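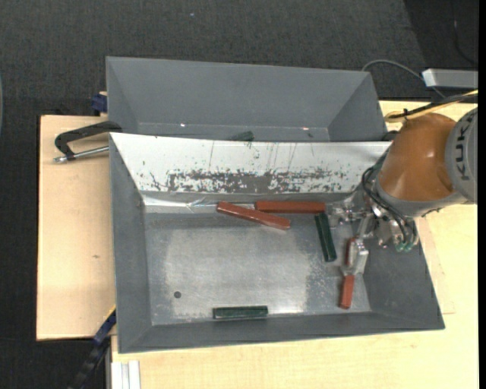 Miniria, Issue 59

HOME & SHOP

The Trouble With Two Bins

A pair of metal bins is supposed to cure the clutter on your bench, your kitchen counter and your kid's floor. Our writer gave it a month and has questions.

By Jiahui Yao

The pitch takes less than a minute. You put two bins on a table, one behind the other and touching. Everything loose goes in the front one. Then you take each thing out, decide whether it has a job, and if it does, you drop it in the back. Whatever is left in front at the end of the day leaves the house.

I have now heard this explained by four people, in a church basement, on two podcasts and across a display table at a home show in June, and each of them told it as if they were letting me in on something. It goes by the name Trodance, which is also the name of the company that sells the six-week course. The course costs $190. The bins are extra.

I should say where I'm coming from. I've been writing about household storage for longer than I like to add up, and in that time I've been sold baskets, cubes, pegboard, clear jars, labels for the clear jars, and a rolling cart that is now in my basement holding the baskets. My feeling about any new container is that it's mainly one more thing to own. But readers kept writing in about the two bins, and a few of them were annoyed that we hadn't covered it, so I signed up.

Why metal

The bins people seem to want are gray sheet metal with sloped sides, the shape of a loaf pan for a very large loaf. They look like something out of a machine shop, and I suspect that's most of the appeal. Plastic totes have had a long run and people are tired of them. Cloth bins sag. A metal bin with slanted walls looks serious, and you feel serious standing over it.

Bernadette Haverford, who teaches the Trodance course in our area, told me the slope matters. "Things slide to the bottom, where you have to look at them," she said. I asked whether things in a straight-sided box didn't also end up at the bottom. She said it wasn't the same, and went on to the next part.

What the slope does do is make it easier to get your hand in. I'll give her that. In a square box the last small item always hides in a corner, and you end up tipping the whole thing over. With the walls leaning out, your knuckles clear the sides. It also means the bin takes up more table at the rim than it gives you at the floor, and since you need two of them end to end, you'd better have a long table. My kitchen counter didn't qualify. I did the whole course on a folding table in the dining room, where my family ate around me.

Metal is also loud. The first evening I tipped a drawer of clothespins and batteries into the front bin, and the dog left the room. And it shows every mark. Look at any bin that has done real work and you'll see it: a band of brown and greenish speckling across the back wall, faint scratches running up and down, and a lighter scuffed patch in the middle of the floor. I rather like that. I doubt the people paying for the matching set will.

The block exercise

Week one is blocks. You don't get to touch your own stuff until you have moved wooden blocks from bin to bin, and the course is strict on this point. They're plain rectangular ones in two colors, reddish-brown and dark green, with no letters or pictures on them. Green means keep and brown means go, except in the second session, when it's reversed.

The idea, according to the workbook, is that you practice the motion of deciding without the pain of deciding. Nobody is attached to a block. You pick one up, you say "keep" or "go" out loud, you put it where it belongs. By the end of the first evening I had moved blocks back and forth until I could do it while thinking about dinner, and I suppose that was the point, though I could also have been taught it in a sentence.

Paloma Mahmoud took the course with me. She runs a small frame shop and has a scrap problem that makes mine look tidy. She was kinder about the blocks than I was. "I liked them," she said. "It's the only week I finished." When I pressed her on whether the blocks had helped with the scraps, she thought about it and said she had cleared one shelf, then filled it with the bins.

I don't want to be unfair. Handling blocks is pleasant. They have some weight, they land with a knock, and the colors look good against gray metal. A few of them lying crosswise in the bottom of a bin look like the start of something. My nephew, who is five, came over during week two and ignored the keep and go rules completely. He stood them on end against the back wall and knocked them down for most of an afternoon, and when his mother came to get him he hid a green one in his sock. That is the best review I can offer of any part of the program.

Clamp it or chase it

Something the workbook skips: two bins on a smooth table will not stay put. Every time you reach in and drag something up the slope, the bin comes with you. Within ten minutes the two rims have parted, and the small stuff you drop "in back" goes on the floor between them.

The people who have stuck with the method all solve this the same way, with hardware. A black C-clamp to a board does it. Run a strip of silver tape where the walls meet and the crumbs stop getting through. I asked Ms. Haverford why none of this was in the materials, and she said students enjoy finding their own setup. I found mine at the hardware store on a second trip, having bought a clamp too small on the first.

Adalberto Camargo has repaired and refinished furniture for thirty years, and he laughed when I described the course to him. His bench has had a pair of metal bins clamped to it since before Trodance existed. Good parts in one, parts he isn't sure about in the other. He doesn't say anything out loud when he moves them. I asked what happens to the bin he isn't sure about, and he said it fills up, and then he gets another bin.

I found this the most useful conversation of the month. He has no leftover bin emptied at nightfall and no rule about colors. He just doesn't want the brass screws in with the steel ones. It's sorting, and sorting is an old and decent habit that never needed a name. Cooks do it with bowls. My grandmother did it with coffee cans and was never once asked to enroll.

Does it hold up

I kept a count, because the course asks you to. Over the month I put 131 objects through my own two bins: the contents of two kitchen drawers, a desk, and the bowl by the front door. Sixteen left the house. The rest I kept, and kept is a generous word, since most of them sat in the back bin until I needed the bin.

Here the method goes quiet. It has a great deal to say about moving an object from front to back and next to nothing about where it goes after that. The back bin is treated as the finish line. A tape measure with "a job" still needs a hook or a drawer, and if you'd had a good hook for it, it wouldn't have been in the bowl by the front door.

Rosalind Kasprzak, who organizes kitchens for a living and has no course to sell, put it more bluntly. She thinks any system with a holding container at the end of it will turn into a holding container. When she works with a client she carries things straight to the shelf, one trip at a time, and if there's no room on the shelf, that's when the talk about getting rid of things begins. It's slower. She says people hate it on the first day.

I asked her whether she had ever used metal bins. She has two. She keeps potatoes in one.

What to buy, if you must

If you want to try this, skip the course. You don't need a workbook to say "keep." The Kincaid bins I used are well made, with edges that won't cut you, and they cost more than they should. The Jakia ones are lighter and dented the first time I dropped a stapler in. A used pair from a shop that's closing will be cheaper than either and already scuffed, so you won't worry about them. Measure at the rim, and buy a clamp with a wider opening than you think.

Get the blocks if there's a child around. I've returned the rest of the kit, and my family has the dining room back, apart from one end of the table, where the bins still are. I've been meaning to move them.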